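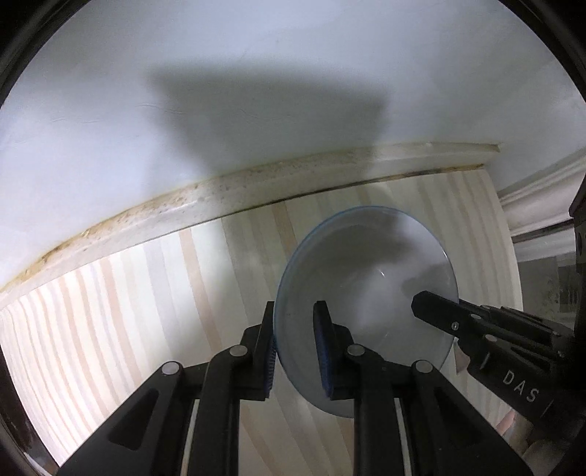
Flolia Pretorius
Workshop and Kitchen Equipment Editor

Budgeting for a gripper that handles glassware

Price the fingertips before the arm. Glass bowls are held by the rim, and the pad does most of the work. Ridged rubber pads like the dark blue ones on this bowl are a wear part. Order 12 pairs with the tool and enter them as a separate line.

Measure first. Write down the wall thickness, rim diameter and weight of every bowl you plan to move. Compare the widest rim with the finger opening only if you intend to grip across the full width. For a pinch on one edge, the opening can be small.

Planning figures for a home shop or small kitchen:

Pads and spare pivot pins: 12 percent of the budget
Second gripper, for handoffs: 33 percent
Mounting, cable and table clamps: 5 percent
Remainder: arm, controller, power supply

Leave 60 days between order and first use. Trinetti and Kislow both ship pads separately from the tool, so check both delivery dates.

Clear glass is hard for low-cost depth sensors. Ask the seller for a trial on your own bowls, on your own tabletop, and get the return terms in writing.

Wash pads in warm water with dish soap. Air dry. Replace a set when the ridges are almost flat.

Last updated 10/14/18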